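Review: Tenard hand-held gripper kit, as used by a school robotics club

Reviewed by Karla Mendoza

The Tenard kit is a parallel-linkage gripper on a hand grip, sold as printed parts plus a bag of hardware. Our club bought two in February for the manipulation event at the Pellmont student meet. The students built them, used them through the season, and took one apart again at the end. These notes cover assembly, the fingers, and the electronics.

What is in the box

Printed body, two fingers, four linkage arms, brass bushings, M3 screws, a trigger with a return spring, and a position sensor on a short lead. No tools. You need a 2.5 mm hex driver and a small arbor press or a vise with soft jaws. The manual is a 21-page PDF. The drawings are good. The torque values are missing, and the parts list still names an older spring.

Assembly

Declan Mac Suibhne and Līga Grigaitė built the first unit over three club sessions. Most of that went into the bushings. The bores on our set were printed slightly undersize, and a bushing pressed in cold will split the housing if it starts crooked. Līga ran a hand reamer through the second set before pressing and had no trouble. Do this on all of them, including the ones that look fine.

Tighten the pivot screws until the side play goes away, then back off an eighth of a turn. Use threadlocker. Ours loosened twice without it.

Fingers

The contact faces are flat and fairly broad. They hold boxes and blocks well and round objects poorly. Anything smooth and cylindrical rotates in the grip once it is off the table. Esben Lund glued 2 mm silicone sheet to one pair, which helped with cups and did little for pens. Screw holes near the tips let you add your own pads without drilling.

The matte print finish picks up grease from hands. Wipe it before applying adhesive.

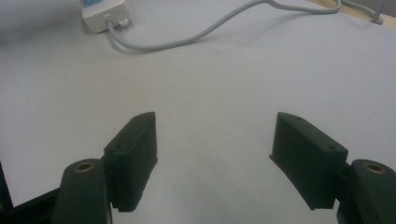 Sensor and wiring

The weakest part of the kit. The sensor lead is too short to leave any slack at the grip, and the connector has no latch. We replaced it with a Driter cable and a printed clip. Readings were steady after that. Calibration takes two positions, fully open and fully closed, and has to be repeated whenever the linkage is adjusted.

Price and verdict

We paid $71 per kit. The Rätsep version has a better connector and a worse trigger, and costs more. For a club with a press and some patience I would buy the Tenard again, with a spare bag of bushings. Younger groups should have an adult do the press fits. Clyde Ostrowski has our reamer sizes and the clip file if another team wants them.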